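双臂桌面单元的安装、日常维护与维修
课程讲义 第二部分
编写:Glenys Parry
Trodstead 培训中心 自动化维护课程
修订日期:2024-02-18

上一部分我们学习了单臂的结构和舵机的基本参数。这一部分讲两只手臂装在同一张桌子上以后,要怎样安装、检查、清洁和修理。请大家上课之前先读完“断电规则”和“零位”两节,实习的时候我不再重复,直接开始操作。

讲义里的“左臂”和“右臂”,都是指操作者站在前横梁这一边、面向桌面时的左和右。以前有的小组从对面看,结果把左右的参数文件装反了。请大家在记录本上也用同样的说法。

一、断电规则

凡是手要进入框架里面,先在 Prukix 控制软件里点“停止并释放”,等手臂慢慢落到休息位置,再关电源开关,最后拔下电源插头。三个动作的顺序不能改变。如果先拔插头,舵机会立刻失去力矩,上臂会直接落下来,夹爪会碰到桌面。夹爪的手指比较薄,碰一次不一定坏,可是对中会变差,以后抓小零件的时候就会发现它总是偏向一边。

拔下插头之后,用手轻轻托住肘关节,再去做别的事情。两个人一起工作的时候,一个人托,一个人拆。托的人不要看手机。

控制板在前横梁下面,碰它之前先摸一下铝型材的金属部分,放掉身上的静电。冬天教室里很干燥,这一步请不要省略。

二、框架和底座

单元的框架是铝型材,用角件连接。新装的框架用一个星期以后要全部重新拧一次,以后每个月检查一次就可以。检查方法很简单:一只手扶住立柱,另一只手推横梁,感觉连接的地方有没有动。听到很小的“咔”的一声,也算松动。

手臂的底座固定在黑色安装板上,安装板用螺栓固定在前横梁上。拧螺栓的时候请按对角的顺序,先全部拧到刚刚接触,再依次拧紧。如果先把一个角拧到底,安装板会有一点倾斜,倾斜经过大臂和小臂以后会放大,到了夹爪那里就变成看得见的误差。很多人以为是标定没有做好,重新标定好几次,最后才发现是底座的问题。所以我的建议是:误差突然变大的时候,先查螺栓,后做标定。

型材槽里的螺母有时会转动,螺栓看起来拧紧了,实际上螺母没有卡到位。判断的办法是松开半圈再拧,如果手感一直很软,就把螺栓拿出来,用小螺丝刀把螺母摆正。

框架的内壁贴了墙纸,擦的时候只能用干布或者稍微湿一点的布。不要用酒精,墙纸的颜色会掉,相机看到的背景就会变化。背景变化以后,以前保存的参考图像不能再用,需要重新拍。Huw Morgan 去年做过比较,他的结论在课程文件夹里,文件名是“背景与光线”,有兴趣的同学可以自己看。

三、线缆

双臂单元最常见的故障在线缆上,舵机坏的情况比较少。线缆每天跟着关节弯曲,插头附近的部分最容易断。断的时候外皮常常是完好的,眼睛看不出来,只表现为某一个舵机有时在线、有时不在线。

走线有下面几条要求。

大臂和小臂上的线要沿着连杆走,用扎带固定,扎带不要拉得太紧,线在里面应该还能前后滑动一点。

靠近关节的地方要留一个弧形的余量。余量的大小这样确定:把关节转到两边的极限位置,线都不应该绷直。余量也不能太大,太大的线圈会在运动中挂到另一只手臂。两只夹爪在桌子中间靠近的时候,最要注意的就是这个。

夹爪上相机的线比舵机的线细,不能和舵机线扎在一起。细线跟着粗线走,受力的时候总是细线先坏。

控制板的电源线和信号线从板子上出来以后,要在横梁下面固定一次,不能让插头自己承受线的重量。红线和黄线的定义请看 Panicker 控制板说明书第 26 页,插之前对照两次。插反以后板子不一定马上冒烟,有时只是工作不稳定,这种情况更难查。

检查线缆的时候,打开 Prukix 的“总线状态”窗口,让手臂保持不动,然后用手指轻轻摇每一个插头。哪一个插头一摇,窗口里就有舵机变成灰色,问题就在那里。先换线,再考虑换舵机。

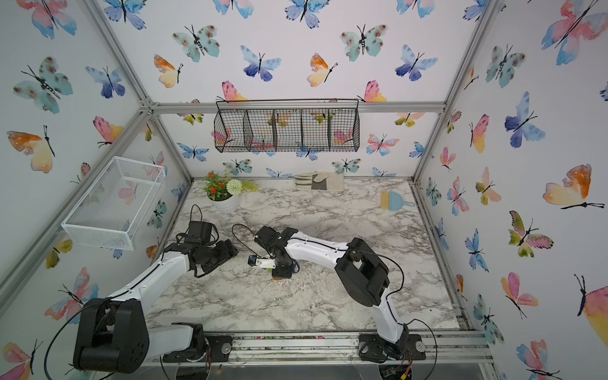 四、开机和零位

开机之前,先看两只手臂的休息位置有没有重叠。如果上一组同学没有把手臂放好,两只夹爪可能互相压着,这时通电,两边的舵机都会用力,电流会很大。请先用手把它们分开,再插电源。

通电以后的步骤如下。

第一步,确认总线速度。两块控制板都设为 1000 kbps。如果一块板设得不一样,软件只能找到一只手臂,另外一只完全没有反应,看起来好像没有供电。

第二步,读取每个舵机的编号。编号从肩部向夹爪递增,左臂和右臂各自独立编号。更换过舵机以后,新的舵机出厂编号都是一样的,必须先单独接上改好编号,然后才能装回手臂。两个相同编号的舵机接在同一条总线上,会同时回答,数据就乱了。

第三步,找零位。把手臂放到零位姿势:大臂竖直,小臂水平,夹爪朝下,手指闭合。用直角尺靠着大臂检查,不要只凭眼睛。姿势摆好以后点“记录零位”。我们这台单元的右臂夹爪,闭合时的读数是 346,每次做完零位请和这个数字比较。差一两个单位没有关系,差得多就说明姿势没有摆好,或者夹爪里面的齿轮跳过齿。

第四步,低速走一遍标准动作。速度滑块放在最低,一只手放在停止按钮上。先走左臂,再走右臂,最后才可以两只一起走。第一次两臂一起走的时候,请站着,不要坐着。

零位文件保存的时候,文件名里写清楚左或者右,不要用“新的”“最新”“最后”这样的名字。去年的文件夹里有一个文件叫“最后_真的最后”,到现在我也不知道它属于哪一只手臂。

五、夹爪和相机

夹爪由几层舵机外壳叠起来,螺丝比较短,振动以后容易松。每次上课结束,用小螺丝刀检查一遍,只要感觉一下是不是紧的,不需要再用力拧。外壳是塑料件,拧得太用力,螺纹会滑丝,滑丝以后只能换整个外壳。如果某一颗螺丝总是松,可以用一点点低强度的螺纹胶,蓝色那一种。红色的强度太高,以后拆不下来,请不要用。

手指的对中这样检查:让夹爪慢慢闭合,中间夹一张纸条。纸条应该同时被两边碰到。如果纸条先被推向一边,就松开手指根部的螺丝,调整以后再试。夹小的东西时,对中不好的夹爪会先把东西推走,然后夹到空气,学生常常误会是视觉程序有问题。

相机装在白色的小支架上。支架本身很轻,碰到了就会改变角度,而且改变得很小,不容易察觉。所以只要有人碰过相机,或者换过夹爪,就要重新做一次手眼标定。标定时用 Luvirix 标定板,放在桌子中间,压平四个角。桌面有纹路,标定板下面不要留灰尘,否则板会翘起来一点。

标定结果不好的时候,按下面的顺序找原因:镜头脏了;光线变了;标定板没有压平;支架松了;零位不准。按我的经验,镜头脏是最多的。擦镜头用镜头纸,不要用衣服。

标定还受温度影响。教室的温度保持在 21 度,早上刚开暖气的时候先不要标定,可以先做清洁和螺丝检查,等温度稳定了再做。

六、清洁

桌面上的碎屑看起来不危险,但是它们会进到两个地方:一是夹爪手指的缝隙,二是底座转动部分的下面。进到手指里,夹爪闭合不到位,读数会变大;进到底座下面,转动的时候会有沙沙的声音,时间长了会磨坏垫片。

清洁的时候戴手套,用小刷子和簸箕,从后面往前面扫,从中间往两边扫。前横梁旁边最容易积东西,那里扫完以后再用吸尘器的细嘴吸一次。不要用压缩空气吹。压缩空气会把碎屑吹进舵机外壳,也会吹到控制板上,碎屑里如果有金属丝,可能造成短路。

扫到小螺丝或者小零件,先放到一边,不要马上倒掉。请想一想它是从哪里掉下来的。有一次我们在碎屑里找到一颗肘部的螺丝,那时手臂还能正常运动,但是再过几天就不一定了。

练习用的零件和刷子不能留在手臂的运动范围里面。手臂没有力传感器,它碰到刷子的时候不知道那是刷子,会继续推。刷子和手套用完以后放回工具柜。

七、更换一个舵机(以右臂肘关节为例)

这个练习每组都要做一次,时间差不多是一节课。请不要着急,慢慢做比做两遍快。

先按第一节的规则断电。把夹爪放低,下面垫一块海绵,让小臂的重量落在海绵上。

拍一张线缆的照片,或者画一个简单的图。装回去的时候,线从关节的哪一边经过很重要,很多人在这里出错。

松开肘部外壳的螺丝,按照拆下来的顺序放在磁性托盘里。长短螺丝不能混在一起。长螺丝装到短螺丝的位置,会顶到里面的齿轮箱,关节转到某个角度就卡住。

拔插头的时候,捏住插头本体,不要拉线。如果太紧,用塑料撬片从两边轮流推,不要用金属的工具。

取下舵盘之前,用记号笔在舵盘和外壳上画一条对齐线。新舵机通电以后先转到中间位置,再把舵盘按对齐线装上。如果跳过了中间位置这一步,手臂的活动范围会偏向一侧,有一侧的动作到不了,零位怎么做都不对。

装好以后先不要盖外壳。用手转动关节,从一端到另一端,感觉阻力是不是均匀。阻力均匀,再盖外壳、扎线、通电。然后重新做第四节的全部步骤。相机装在同一只手臂上,所以手眼标定也要重新做。

旧舵机请贴上标签,写清楚故障现象和编号,放进待检查的盒子。标签上不要只写“坏了”。请写“转到一半停下”“有焦味”“通信时有时无”这样的话,这对以后分析有帮助。

八、常见故障对照

一只手臂完全没有反应:查电源插头,查总线速度,查控制板上的插头。

某一个舵机有时在线:摇插头,换线。换线以后还是一样,再换舵机。

手臂通电以后发抖:先降低速度再看。如果低速也抖,检查关节螺丝和舵盘螺丝。两只手臂同时发抖,一般是电源的问题,换备用电源试一次。

夹爪闭合读数变大:清洁手指缝隙,再看齿轮。

抓取位置总是偏向同一个方向:查底座螺栓,查相机支架,再做标定。

抓取位置有时准有时不准,方向也不固定:查关节间隙。用手轻轻推小臂的末端,如果推的时候夹爪先动、舵机读数后变,间隙就太大了。

软件提示温度过高:立即停止,让手臂休息。不要为了完成练习而关掉温度保护。如果每次都是同一个关节过热,检查那里的线是不是拉得太紧,或者外壳螺丝压得太紧。

九、记录

每次工作以后填写单元记录本,内容包括:做了什么,换了什么,零位读数,标定误差,谁做的。如果什么都没有换,也要写“检查,无更换”。空白的一页不能说明有没有人检查过。

用中文或者英文写都可以,字要清楚。数字写错了,画一条横线,在旁边写正确的,不要涂黑。

十、课后作业

画出右臂从控制板到相机的走线图,标出固定点和余量的位置。

写一份更换夹爪舵机的步骤,格式参考第七节。请特别说明哪些步骤和肘关节不同。

假设左臂的抓取位置向前偏,右臂正常,请写出你的检查顺序,并说明每一步需要断电还是通电。

作业交给 Huw Morgan,电子版和纸版都接受。第三部分讲两只手臂的避让和同步,上课请带上自己组的零位文件。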